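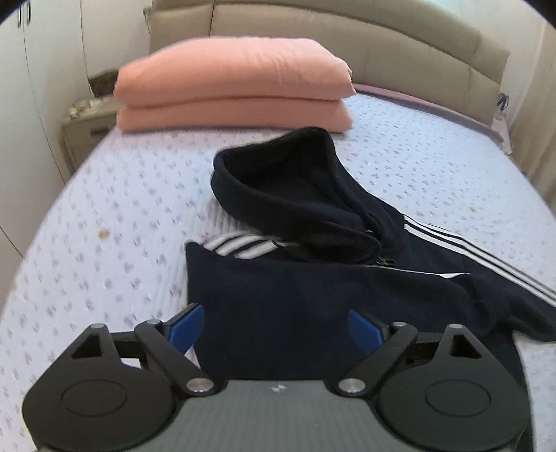 Informe de avance, segundo tramo. Programa de ropa y camas, residencia Osura. Va corto porque el cierre de agosto se nos ha echado encima, lo que falte lo mando con los anexos. Lo principal: el repaso de habitaciones ya funciona en las dos plantas y la ropa personal se dobla en la propia habitación, encima de la cama, en vez de bajarla toda al cuarto de lavado y volverla a subir. Las prendas con capucha siguen siendo lo más lento, una sudadera azul marino con cremallera y rayas blancas en la manga como la de la foto no entra en la plantilla de camisetas, hay que cerrar, meter capucha, cruzar mangas y luego doblar. Mantas: criterio único desde mayo, dobladas y apiladas en la cabecera, igual que las dos de color salmón. Antes cada turno las dejaba donde quería.

Piezas tratadas en el periodo: 1.442, entre ropa personal y ropa de cama. La cifra sale de las hojas de planta, no del contador de la lavandería, que estuvo parado y no es fiable. Si necesitáis el desglose lo paso, está hecho pero en papel.

Camas incluidas: 59. Era el total previsto para final de año, o sea que en esto vamos por delante. Ojo, incluidas quiere decir que tienen hoja abierta y balda asignada, no que esté todo etiquetado.

Etiquetado. Retrasado. Las etiquetas termoadhesivas de Trostero llegaron tarde y en la medida grande, sirven para sábanas y toallas pero en calcetín y ropa interior se despegan. Pedido el cambio a la medida pequeña, sin coste según el albarán, pendiente de entrega. Mientras tanto se marca con rotulador textil, aguanta regular.

Colchas. Revisión hecha en planta baja, falta la primera. Las estampadas claras son las que más sufren, cualquier mancha pequeña se ve enseguida y con el lavado corto no siempre sale. Propuesta: pretratar en seco antes de bajar y apuntar en la hoja el lado de la mancha, que en lavandería luego no la encuentran. Se han retirado 4 por desgaste, no por manchas. Reposición pedida a Rendano con cargo a la partida de textil, presupuesto adjunto.

Formación. Dos sesiones dadas, de tarde, en una habitación libre con cama montada. La primera floja, demasiada teoría. La segunda mejor, se practicó con ropa de verdad y se notó: sudaderas, batas, pantalón de chándal. El turno de noche no pudo asistir a ninguna, queda pendiente buscarles un hueco a las 7:30, antes del relevo.

Material: el módulo de baldas Đàm está montado y en uso. Le falta un tope lateral, las pilas se van hacia la pared. Cosa menor, lo arregla mantenimiento.

Gasto: dentro de lo previsto salvo detergente, que se ha pasado alrededor de un 2 % por el repaso de las colchas. No pedimos ampliación, se compensa con lo que no se ha gastado en etiquetas. Las facturas van escaneadas, hay una repetida, no la conteis dos veces.

Para el próximo tramo:
Acabar colchas de la primera planta.
Cambiar etiquetas y repasar lo marcado a rotulador.
Ficha de doblado para prendas con capucha, una cara, con dibujos, plastificada.
Sesión del turno de noche.
Decidir si las mantas de repuesto se quedan en la cabecera también en verano o van al armario. En planta hay opiniones para todo, de momento no se toca.

Os pedimos solo una cosa, confirmar si la reposición de Rendano puede ir en este ejercicio o la pasamos al siguiente. Nos hace falta saberlo antes de firmar el pedido.

Coordinación de ropa y camas, Osura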